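Tundar table-clearing set: README

Maintained by Thilini Bepari. Last edited in March. Send corrections to Hildegard Görtz at Hostadel, who keeps the label files.

What this is

Recordings of people doing kitchen and dining table chores with hand-held grippers, one in each hand. 1,914 clips, split into 4 chores: clearing, stacking, wiping, putting away. The clips were made in ordinary homes.

What it is not

Evidence that a robot can clear your table. Every clip has a person behind the grippers, with a person's eyes and a person's sense of when a plate is about to slip. Please don't cite the clip count as a success rate. We have seen it done.
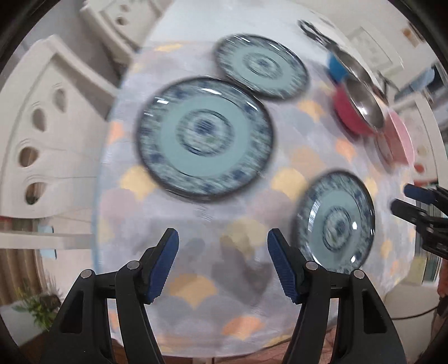 Glazed plates are where I would start if you want to be disappointed quickly. The rim is thin, the surface throws back light, and a printed tablecloth gives a depth estimate plenty to get wrong. Our baseline policy, Sisay, was trained on the clearing clips and tested on a bench arm with 70 plate pickups. It completed around half. A few of the failures were near misses, but most closed on air or pushed the plate along the cloth. A ten-year-old would be sent back to do it again.

Cookware went worse. Small pots end up at all angles, lids slide, and handles point wherever they like. We don't report a number for pots because the testers at Sonumham stepped in too often for one to mean anything.
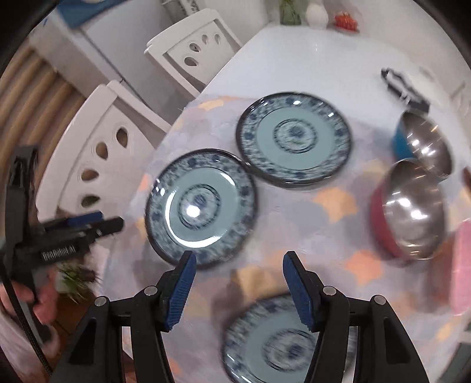
Labels

Each clip has a chore name, a start and end for each grasp, and a free-text note. Notes are uneven. Görtz wrote the long ones. Grasps where both hands touch the same object are marked "shared", and 2 annotators disagreed on these more than on anything else, so treat that field as soft.

Known problems

Motion blur on fast reaches. Glare on plates and steel. Pattern-on-pattern clips, where the dish and cloth are both busy, are not tagged separately yet.

No clip in the set covers a full meal's worth of dishes from table to cupboard. If your paper says "household ready", test that yourself first.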